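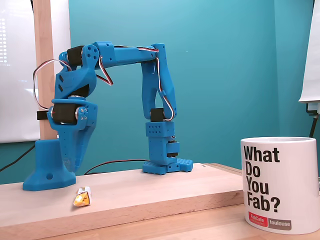
Raised board and lower tabletop in the workroom, with a mug on the tabletop.

Drovbridge Workroom: benches, shelving and storage
Progress report to the Sonach Fund
Prepared by Rowena Tagle
December 22, 2018

1. Summary

The grant of £1,775 was given to make the back workroom usable for more than one group at a time. The main bench is in place and being used. Shelving is fixed on the long wall. The lighting over the bench is still to be done, and we have changed our plan for the storage boxes. Spending to date is £1,414 and we expect to finish within the grant.

2. The bench

In our application we proposed a single large table in the middle of the room. After talking to the groups we changed this to a bench on two levels, with a raised board at the back and a lower tabletop in front. You agreed the change by email before any wood was ordered.

The reason was practical. On the old table everything ended up on one surface. People who needed to leave work standing between sessions had to ask others to go round it, and people who only wanted somewhere to write or sort small parts had no clear space. With two levels, work that has to stay put goes on the board, and the tabletop is kept for writing, sorting and drinks.

The wood was bought from Gilletti, who cut it to length before delivery. One piece was cut short and they replaced it without charge, although this cost us a fortnight. The fitting was done over three evenings. We had allowed for two, but the floor at the far end slopes more than we knew and the legs there had to be packed and trimmed.

The tabletop has had one coat of oil. It marks easily from hot drinks and will need a second coat. We plan to do this over the break, when it can be left for two days. The board has been left alone for now.

3. Shelving

The shelves from the old store have been cleaned, cut down and refixed on the long wall. Reusing them was not in the application and it saved enough to cover the extra brackets. The two lowest shelves are for shared tools and the upper ones are divided between the groups, with a label on the front edge of each section.

The top shelf is too high for several of our regular users. We have asked the groups to keep only rarely used things up there and have bought a step stool. If this does not work we will take the top shelf down and fix it lower on the short wall, using the same brackets.

4. Storage boxes

The application included a set of matching lidded boxes from Slanina. The size we wanted has been discontinued, and the nearest size is too deep for the shelves by the width of a thumb. We considered cutting the shelf brackets to suit and decided against it.

We have instead been quoted £116 for open trays which fit the shelves we have. They have no lids, so they will gather dust, but people can see what is in them without lifting them down. We think this is the better choice for a shared room and intend to order in the new year unless you object.

5. Lighting and power

The ceiling light leaves the back of the bench in shadow in the late afternoon. Two lamps on brackets are planned, one towards each end. The quotation for supply and fitting is £125. The electrician could not come before the holidays and will give us a date in January.

Cables are a continuing problem. Leads run along the top of the bench because the sockets are low on the wall, and they are awkward to get round when wiping down. The electrician has been asked to look at moving one double socket up to bench height on the same visit. If that can be done inside the quoted price we will go ahead. If it costs more we will come back to you first.

6. Keeping the room in order

We said we would report on how the room is looked after as well as what was bought.

Each group now has ten minutes at the end of its session for clearing up. Tools go back on the lower shelves, the tabletop is wiped, and mugs go back to the kitchen. Work on the raised board may stay out if it has a name card. Tools are mostly going back. Mugs and sweet wrappers are the usual things left behind. The only bin was by the door, at the opposite end from the bench, and a second one has been put on the shopping list.

Eating at the bench was discussed at the last users' meeting. Some wanted it stopped altogether. Others come straight from work and have no other time to eat. It was agreed to allow drinks and small snacks at the tabletop only, and to look at it again in March.

The name cards have been less successful. Several were lost in the first month, and one group took theirs home with them. We are going to try small hooks under the front of the board instead.

7. Spending

Grant awarded: £1,775
Spent to date (wood, fixings, oil, brackets, step stool, delivery): £1,414
Committed, storage trays: £116
Committed, lighting: £125
Remaining: £120

We would like to use the remaining £120 for the second coat of oil, the bin, the hooks, and two stools at the height of the tabletop. The present chairs are a little low for it, and younger users kneel on them. Receipts for everything bought so far are attached in date order. The one for the brackets is a copy, as the original went back to the shop with a faulty pack.

8. Work still to do

Second coat of oil on the tabletop.
Order and label trays.
Fit lamps and, if possible, raise the double socket.
Bin, hooks and stools, subject to your agreement.
Repaint the lower part of the short wall, which was scraped when the old table was carried out. We have paint left over from the corridor and no grant money is needed.

A final report with the remaining receipts will follow once the lamps are fitted. Please let me know before the trays are ordered if you would prefer us to look again for boxes with lids.

Rowena Tagle
Drovbridge Workroom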